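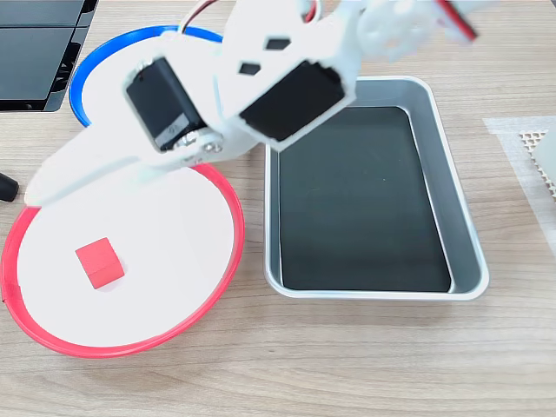

KITCHEN & BREAK ROOM CHECKS

Walk-through, Brokholm building, second floor
Done 2019-03-07 by me, Steinar Brynjólfsdóttir. Copy to Mogens Arnardóttir.

Okay, same list as February, plus two lines Mogens wanted added. My comments are under each item, and I do go on a bit, sorry!

1. Tabletops clean and sound
OK. I ran my hand over the light wood-grain table (both long sides, and underneath where people stick gum) and didn't find a splinter or a lifted edge. I still want felt pads on the feet, it screeches like mad when you pull it out to sweep.

2. Plates and bowls free of chips
OK, with a note. The round white plates with the red rim are holding up so much better than I thought they would. I check them by running a fingernail around the rim, and if it catches, out it goes. One side plate caught, so that's in the trash, wrapped in newspaper. Please don't put chipped ones back in the cupboard "for cookies"!

3. Sink, drain and faucet
Needs work. Drip from the cold side again. I tightened what I could reach and it slowed down but didn't stop. Work order 413 is in with Nkosi, who did the last washer.

4. Fridge temperature and contents
OK. It was 38 on the little dial thermometer. I threw out a yogurt and something in foil that I wasn't going to open.

5. Outlets and cords
Needs work. The kettle cord was hanging over the front of the counter where anybody could snag it with a sleeve. I moved the kettle to the back outlet and taped a note up. The test button on the outlet by the sink works, I pressed it twice.

6. Fire extinguisher
OK. Tag number 274, needle in the green, pin and seal in place. Someone had parked the mop bucket under it, now moved.

7. First aid kit (new line)
Low on the small bandages and out of burn gel. I put both on the Gendik order.

8. Floor and walkways (new line)
OK today. The mat by the door curls at one corner, so I flipped it over. If it curls the other way we should just buy a new one, Mornunov has a rubber-backed one for roughly 73 dollars.

Still open: items 3, 5 and 7. For 5, I'd like a shorter cord or a hook on the wall, whichever is cheaper. Mogens, can you initial the sheet on the clipboard when you've read this?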